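3. Materiais e procedimento

3.1. Contexto do estudo

O trabalho de campo decorreu em Brovby, localidade onde a maior parte das crianças em idade pré-escolar frequenta o mesmo jardim de infância e almoça na cantina anexa. A escolha do local deveu-se à estabilidade das ementas, que se repetem em ciclos fixos e permitem comparar o que a criança nomeia durante a brincadeira com o que lhe é servido à mesa. Laxdal já tinha descrito este ciclo num relatório interno, e a transcrição das ementas usada na presente análise parte da sua versão, com correções pontuais na grafia dos pratos de peixe.

As sessões realizaram-se em abril, sempre depois do período de repouso e antes do lanche. Participaram 46 crianças, agrupadas em pares. Os pares foram formados pelas educadoras, que conheciam as relações de amizade dentro da turma e evitaram juntar irmãos. Duas crianças mudaram de par a pedido dos pais; os dados dessas sessões foram mantidos, uma vez que a análise incide sobre os turnos de fala e não sobre a evolução de cada par.

3.2. Brincadeira de refeição e vocabulário alimentar

Entende-se por brincadeira de refeição qualquer sequência em que a criança prepara, serve, oferece ou finge consumir um alimento. A definição é mais larga do que a adotada por Hallgrímsson, que exigia a presença de um destinatário -- uma boneca, um adulto ou outra criança -- para considerar a sequência válida. Nos nossos dados, muitas sequências solitárias contêm nomes de alimentos ditos em voz baixa, e excluí-las reduziria de forma artificial o vocabulário das crianças mais caladas.

Os alimentos de brincar e a loiça foram dispostos sobre uma mesa branca, junto de um eletrodoméstico de cozinha (Figura 2). A disposição era deliberadamente dispersa. Num ensaio anterior, com as peças arrumadas por categoria, as crianças tendiam a reproduzir a arrumação proposta e falavam menos sobre o que estavam a fazer.

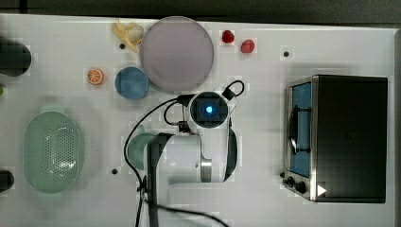
Figura 2. Alimentos de brincar, loiça e eletrodoméstico de cozinha sobre a mesa, vistos de cima.

A instrução inicial foi igual para todos os pares: «Podem fazer a comida que quiserem.» A educadora permanecia na sala, sentada à parte, e respondia quando era chamada. Não sugeria pratos nem corrigia nomes. Quando uma criança perguntava o que era determinada peça, a resposta padronizada era «O que te parece?». Esta regra foi cumprida em quase todas as sessões; as exceções estão assinaladas na transcrição com um asterisco e não entram na contagem de nomes espontâneos.

3.3. Transcrição e codificação

As gravações de áudio foram transcritas na íntegra por um dos autores e revistas pelo outro. O corpus final contém 2743 turnos de fala. Consideraram-se turnos distintos os enunciados separados por uma intervenção do parceiro ou por uma pausa que o transcritor julgasse suficiente para marcar um recomeço. O segundo critério é menos fiável do que o primeiro e foi motivo de várias discussões durante a revisão.

Cada turno recebeu um de cinco códigos: nomeação, pedido, oferta, negociação e outro. A nomeação abrange substantivos que designam alimentos ou pratos, incluindo formas inventadas como «sopa de bolo». O pedido e a oferta distinguem-se pela direção do gesto verbal, e nos casos ambíguos («toma, dá cá») prevaleceu o primeiro verbo. A negociação cobre os turnos em que as crianças discutem papéis, regras ou a identidade de um alimento. A categoria residual reúne conversas alheias à brincadeira, onomatopeias e trechos cantados.

Para a lista de referência dos nomes de alimentos recorreu-se ao inventário Clenus, na versão adaptada por Ingvarsson. O inventário foi concebido para questionários preenchidos pelos pais e omite quase por completo os pratos compostos. Acrescentámos por isso os nomes constantes das ementas da cantina. Palavras como «guisado» e «empadão», ausentes da lista original, ocorrem com frequência nas transcrições e teriam ficado fora da análise.

3.4. Limitações do procedimento

A primeira limitação diz respeito ao repertório de peças. Uma criança pode conhecer muitos alimentos e não os mencionar por não encontrar na mesa nada que os represente. As substituições simbólicas atenuam o problema -- uma tampa serve de panqueca --, mas são mais frequentes nas crianças mais velhas, o que complica a comparação entre idades.

A segunda prende-se com a língua falada em casa. Vários participantes usam outra língua com a família e recorreram a ela na brincadeira. Estes turnos foram traduzidos e codificados como os restantes, embora a correspondência nem sempre seja exata, sobretudo nos nomes de pães e de papas. Na secção 4 os resultados são apresentados com e sem estes turnos.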